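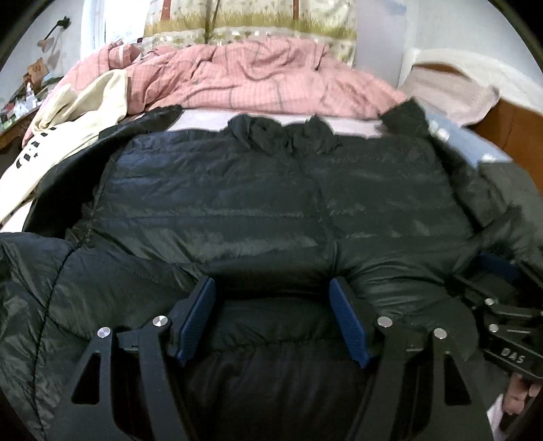 Can a school governing body dismiss a teacher on the same day it hears the complaint against them?
In most places it can suspend a teacher that quickly, but a dismissal normally needs written charges, time to answer them and a proper record of the hearing, and one made without those steps can usually be challenged on appeal.

Schools and Communities Board > News and Discussion > Teacher dismissed at Turley after one meeting

marrowfat_lane
June 29, 2022
Hello all, I hope you'll forgive a long first post, I've been reading the board for ages and never had cause to put anything up. Some of you will have seen the short piece about the geography teacher at the Turley school in Bokmont, Arif Wijaya, who was let go after a meeting in the school library. My niece was in his form for two years and thinks the world of him, so I'll admit straight away that I'm not neutral.

As far as I can piece it together, a parent complained in May that he had let the class hold a discussion about which religious holidays the school should close for. It was a discussion and then a written exercise, and the children were told they could argue any side they liked. The complaint sat in somebody's tray for weeks, then all of a sudden the governors were called in, he was asked to come along "for a chat", and he went home that evening with a letter saying he no longer worked there. The letter is four lines long. It says "conduct unsuited to the post" and doesn't say what the conduct was.

What I'd like to know, from anyone who has been through this sort of thing, is whether it's even allowed, and what the family ought to be doing now. They are lovely people and very shaken, and I don't think they've slept much.

tinplate
Sorry to hear this, marrowfat, and welcome to the board (properly, I mean, now that you're posting!). I sat on a governing body for a good long while, in a different district, and we'd have been hauled over the coals for that. We had to put the complaint in writing, hand over a copy, give the person time to find someone to come with them, and keep minutes. Even when it was somebody we all badly wanted rid of, and there was one, believe me, we went through every step.

First thing for him to do is write and ask for the minutes. A polite letter, dated, and keep a copy. If there are no minutes, that tells the appeal people a great deal.

Gorsebank
I'm going to be the awkward one, I'm afraid. I live in Bokmont and have a boy at Turley, and the version going round the gate is a bit different. I don't know Mr Wijaya and I wish him no harm at all. But a fair few families were upset about that lesson, and it wasn't just the one parent. Some of the children went home saying their holiday had been "voted off", which is a horrid thing for a ten-year-old to hear about something their grandparents hold dear. Perhaps he didn't intend it. Still, a teacher has to think about how these things land in a town as mixed as ours, and I can understand why the governors felt they had to be seen to act.

marrowfat_lane
Thank you both, and Gorsebank, I do appreciate you saying it kindly. My niece says there wasn't a vote. There was a show of hands at the start, to see who wanted to argue which side, and I can quite see how that would get home as a vote by teatime. If he'd been asked about it in writing he could have explained it in a paragraph.

pollard_willow
Gorsebank, I've every sympathy with the upset families, my own lot are from two different traditions and Sunday lunch can be lively enough. But "had to be seen to act" is the bit that makes me shiver. Acting could have been a letter home, or a meeting with the parents and him in the same room with a pot of tea. They went from nothing at all to the sack in one evening.

Gorsebank
They didn't go from nothing, though. I was told there was a warning last year over something else.

tinplate
Told by whom? I'm not being sharp with you, I promise, but this is how it always goes. Once somebody's been dismissed, a warning from last year pops up that no one had mentioned before. If there was one it will be on paper with his signature at the bottom. If it isn't on paper then it was a conversation in a corridor, and you can't sack a person on the strength of one of those.

Gorsebank
By another parent. Fair point, I can't prove it, and I'll leave it out from now on.

kettle_and_co
Can I come in on the practical side? I used to do the paperwork for a teachers' association (retired now, thank goodness, my eyes couldn't take any more of those forms). Rules differ from place to place, so please have someone local check all of this, but this is what I'd usually suggest to a member.

Don't sign anything further. If they offer a "mutual agreement" with a month's pay attached, take it away and have it read by somebody who knows the field.
Find the original contract and the staff handbook, the edition that was in force in May, and look up the disciplinary section.
Write down everything he remembers of the meeting now, while it's fresh, including who sat where and who spoke first. It feels silly but it helps enormously later on.
Look up the time limit for an appeal today. Today, not when things calm down! I've seen very strong cases fall over because the poor soul spent three weeks hoping the head would ring and say it had all been a mistake.

And keep his lesson plan for that day, whatever state it's in.

marrowfat_lane
Kettle, you are an angel. He does have the lesson plan, and his wife has now put it in a folder with the letter. The handbook is a puzzle, because the copy in the staff room is apparently much older than the one on the school's website and they say different things about who can dismiss whom. One says the governors recommend and the district office decides. The other doesn't mention the district office at all.

tinplate
Photograph both, every page, with the dates showing. That may be the most useful thing you've said so far.

Fenella_Gatch
Hello from Gatchalian, just along the valley. We had something similar at our primary a while back, with the cook instead of a teacher, and what turned it round was the petition. People were ever so nervous of signing at first, and then the retired headmaster put his name down and it went up to 300 in no time. I believe there's one going for Mr Wijaya at the Gillel bookshop, on the counter by the till, if anybody local would like to add their name.

Gorsebank
There is, and I've seen it. I haven't signed, and I'd ask people to go gently on those of us who haven't. A neighbour of mine was asked about it three times in one morning and went home in tears. The petition wants 1000 names and I don't think there are that many adults in Bokmont with an opinion on geography teaching, bless us.

pollard_willow
That did make me laugh, and I agree about going gently. I'd only say that you can sign for a fair hearing without signing for the lesson. I'm not sure I'd have set that exercise myself, if I'm truthful. I would still want him to have his say with the charge written down in front of him.

Gorsebank
If the petition said that, I would sign it. It says "reinstate immediately", and that's asking me to decide something I don't know enough about.

Fenella_Gatch
Well, that's worth passing on, isn't it? Ours was changed halfway through for much the same reason. They started a fresh sheet and kept the old one as well, and lots of people signed both.

old_slate
I don't hold with petitions. The school has had a charter since 1765 and has seen off every petition ever sent to it, including my father's about the drains. Get him a solicitor.

kettle_and_co
Solicitors cost money, old_slate, and an association will often provide one for nothing if he's a paid-up member. Is he, marrowfat? Do ask. People let the subscription lapse when the children come along, and they're embarrassed to say so, but some associations will still give a first appointment.

marrowfat_lane
I rang and asked. He is a member, he'd simply forgotten, it comes straight off his pay and he never looks at the slip. They are seeing him this week and he's to bring both handbooks. The letter asking for the minutes went this afternoon, by hand, and his wife got a receipt from the office for it.

Gorsebank, I passed on what you said about the wording (no names, of course) and the lady who drew up the petition is going to think about a second sheet asking for a proper hearing. She was rather put out to begin with and then came round over a slice of cake.

Gorsebank
That's good of her. If there's a second sheet I'll walk down to Gillel and sign it, and I'll take my neighbour with me if she feels up to it. I do still think the families who complained ought to be heard at that hearing too.

tinplate
They should be, and under any decent procedure they will be. Let us know what comes back about the minutes, marrowfat. If the office says they're "being typed up", ask in writing for the handwritten ones.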